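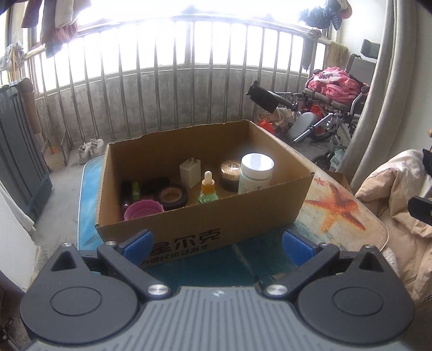

How should rolls of tape be stored so that they still work a year later?

Flat or hung on a peg, in a dry cupboard at room temperature, with the last few millimetres of the free end folded under.

Most tape that fails in the house has been spoiled in storage. The usual places are a shed, a loft and the shelf over a radiator. Heat softens the adhesive and lets it creep out at the sides of the roll, where it picks up dust. Cold makes it stiff, and it will not grip until it has warmed through. Bring a cold roll indoors overnight before using it.

Standing a roll on its edge for months puts a flat spot in it. Thin electrical tape suffers most. Thick cloth tape will tolerate it for a while, but a heavy roll on a card core goes oval and then jams in a dispenser.

Sticky edges
Wipe the side of the roll with a little white spirit on a rag, let it dry, then dust lightly with talc. Keep the talc off the face of the tape. If the edges turn sticky again within a month, the adhesive has broken down and the roll should be thrown out.

Lost ends
Run a thumbnail round the roll against the direction of unwinding. On clear tape, rub a soft pencil across the surface; the graphite catches on the step. Masking tape that tears into slivers can often be recovered by warming it with a hairdryer on low for 60 seconds and pulling slowly at a shallow angle.

Sanding and surfaces
For taping to bare metal or hard plastic, rub the area with 600 grit paper, wipe off the dust and degrease. Going finer, to 1000 grit, gains nothing for tape and leaves less for the adhesive to key into. Painted walls should be washed and dried only - sanding shows through.

Which tape for which job
Electrical: cable marking and bundling. Stretch it slightly on all turns but the last, which goes on slack so that it does not creep back. Never use it to repair damaged mains flex; replace the flex.
Masking: paint edges. Remove while the paint is still soft.
Cloth: short repairs to hoses, sacks and book spines. It leaves residue after one summer outdoors.
PTFE: threaded pipe joints, wound clockwise as you face the end of the thread.

Labelling
Write the month of purchase inside the core with a marker pen. Use the oldest roll first.

Morven Paterson
Last revised 4 Oct 2024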